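Grutia Community Help > Collecting demos

Sim kitchen demos: how many, and how varied?

Posted by countertop_kid

Hi all! I'm two weekends into my first imitation learning project and having a great time with it, but I want to check my plan before I sink more evenings into teleop. I'm using the Nallitz kitchen in simulation, one arm, one task: reach down to a small round canister on the counter, grip it by the top, move it away from the stove. I have 390 demos so far, all driven by me with a gamepad. The policy trained on them is lovely when the canister starts where I usually put it. Shift it toward the back wall and the arm goes to the old spot and closes on air.

Do I just need more? Or did I collect the wrong ones? I've seen people on here mention 2431 episodes for a single task and my thumbs hurt thinking about it.

3 replies

gripnotes

Fun project! I went through the same thing with the Pearce set last winter, and more of the same demos barely moved the needle for me. Spread them out first. Things I'd do, in this order:

1. Randomize the start position of the object over the whole stretch of counter you care about, and the start pose of the arm too. Let the script pick. If you pick by hand you'll drift back to your favorite spot (I did, every single time).

2. Look at the moment of the grasp in a bunch of your episodes and check that you come in from more than one side. The canister sits close to the cooktop in this one, with the fingers closed on the top of it and the base still flat on the marble, so a slightly different wrist angle is worth recording on purpose. 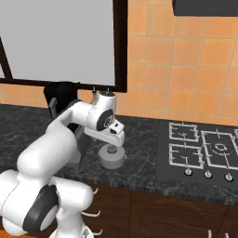

3. Keep some recoveries. Miss by a little, back off, try again, and save the whole thing -- those clips taught my policy more than the clean ones did.

4. Hold out a few positions you never train on. Test there and nowhere else until you're happy.

Try that with a fresh batch before you go anywhere near the big numbers. And post the results, I'd love to see them!

Faston_fan

just collect more, disk is cheap

slowteleop

Agree with gripnotes, especially on 3. One thing to add: check your speed. My early demos were slow and jerky and the later ones were quick, and the policy learned a strange mix where it paused over the lid for ages. I re-recorded the slow ones on a Tuesday night and it was so much nicer to watch. Also trim the dead time at the start of each episode if you haven't -- the arm sitting still while you find the gamepad counts as data too.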